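Trelico Assembly Board, white, bench-top pattern
Salameh Workshop Supplies – Boards and fixtures
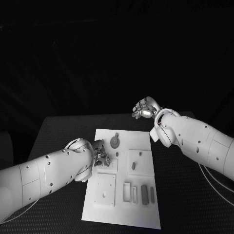
Shabnam Afridi wrote to ask whether the board can be bought without the loose parts, as her department already holds two full sets and only the base has worn. It can. Order the base on its own and state which layout the existing parts belong to, as parts from the earlier Gamus layout do not share the same hole positions.

General
The Trelico is a flat rectangular board for practising and timing small fitting tasks: placing, pressing, turning and seating. Parts and recesses are set out in a rough grid, so that each task has its own area and the hand has room to approach it. The board is used lengthwise on a bench. It suits training rooms, hand-skills assessment and the setting up of repeatable bench trials.

Features
Raised square plate, fixed to the surface.
Round grey disc with upright peg, placed near one short edge.
Oval hole next to the disc.
White surface throughout. Marks from metal parts will show and can be removed with a damp cloth and mild soap. Do not use solvent cleaners.

Setting up
Place the board on a level bench with the disc at the far end. A dark bench top gives the best contrast with the edge of the board and makes it easier to see when the board has shifted. The underside is plain. For pressing tasks we recommend the grip mat (sold separately) or a pair of low clamps on the long sides. Clamps on the short sides get in the way of the disc.

Lighting should come from the side. Light from directly overhead tends to fill the recesses evenly and makes their depth hard to judge.

Repeat work
Where results are to be compared between sessions, mark the corners of the board on the bench with tape and return it to the same position each time. Record the order in which the tasks were done. Wear appears first at the edges of the holes, and a worn hole will accept a part that is slightly out of line. Our own test board at Clemville was checked after 101 full cycles and again after a further 80. The holes were within tolerance at both checks – the second showed light polishing on the edges and no other change.

Spares
Loose parts are supplied singly or as a set. Quote the layout name when ordering. Fixed parts, including the square plate, are fitted at our works and are not sold for fitting by the customer.

Price and delivery
Board with parts: £135
Grip mat: £30
Base only: price on request
Boards are made to order and dispatched from Clemville. Orders received before noon are confirmed the same afternoon. The works closes for part of July, and orders placed then are confirmed on reopening.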